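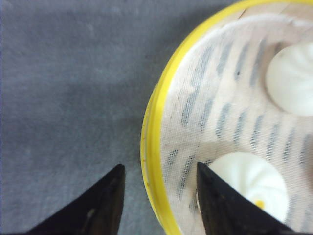
Chapter 7
Steaming

Steaming cooks food in the vapour that rises from boiling water. The food never touches the water itself, so dough stays pale and soft and does not form a crust. Buns, dumplings and some puddings are cooked this way.

In this chapter you will learn how to line a basket, how to space the dough and how to tell when a bun is done. You will also make a plain bun dough with 300 g of flour, which we use again in the chapter on fillings.

A liner stops the dough from sticking. Thin cloth is the usual choice – steam passes through it easily, and it can be washed and used again. Wet the cloth and wring it out before laying it in the basket. Small creases do no harm, but a deep fold will leave a mark on the base of the bun.

Leave space between the pieces, as dough swells while it cooks.

Words to know
Liner: the cloth or paper under the food.
Pleat: a small fold pinched into the dough to close it.
Proving: leaving shaped dough to rise before cooking.

Before you start, read the notes on scalds in Chapter 2.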